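Cellthorpe Support
Ticket: Scheduled exports stop after upgrade to Skesisent 7
Status: Solved
Product: Skesisent, self-hosted

Original report

We upgraded from 6 to 7 in July and the nightly export has not finished since. The job starts at 2:00 a.m., writes a partial CSV and then sits at "Running" until somebody cancels it. Manual exports of the same report work fine from the web page. Nothing else on the server changed. The export folder is a network share called Clumwood and it has plenty of space.

Log excerpt:
02:00:04 export job started
02:00:09 writing batch 1
02:00:31 writing batch 2
02:00:31 waiting for attachment lock

The last line repeats until the job is canceled.

Support reply

Please check which account the scheduler service runs under. In version 6 it used the same account as the web service. The version 7 installer creates a separate one, and that account may not have write access to your share. Also let us know if the report includes attachments.

Customer reply

The scheduler was running under the new account. I gave it write access to Clumwood and restarted both services. The job got further but stopped again at record 139 with the same lock message. Yes, the report includes attachments. I unchecked "Include attachments" and it ran to the end, so I think the problem is there. Record 139 belongs to the Awasthi site and has three photos on it.
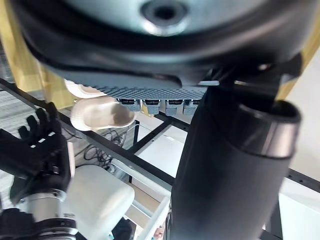
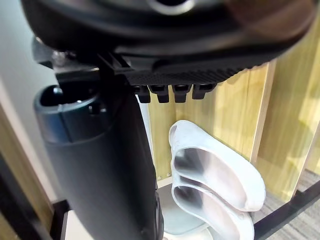
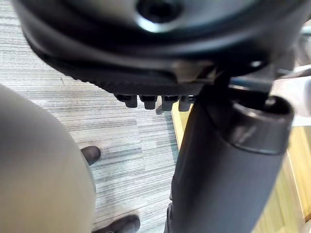
The batch size is set to 100, which is what we had before the upgrade. I can change it if that helps. I would prefer not to leave attachments off because our auditors want them in the same folder as the CSV.

Support reply

Leave the batch size alone. Stop the scheduler, delete the file export.lock from the temp folder, and start the scheduler again. The lock was created by the old service account, so the new one can read it but can't remove it. Then turn attachments back on and run the job by hand once from the Schedules page.

Customer reply

Deleted the lock file, which was dated the night of the upgrade. The manual run finished. Will leave the ticket open until it has gone through on its own.

Update: the 2:00 a.m. job completed with attachments on. OK to close.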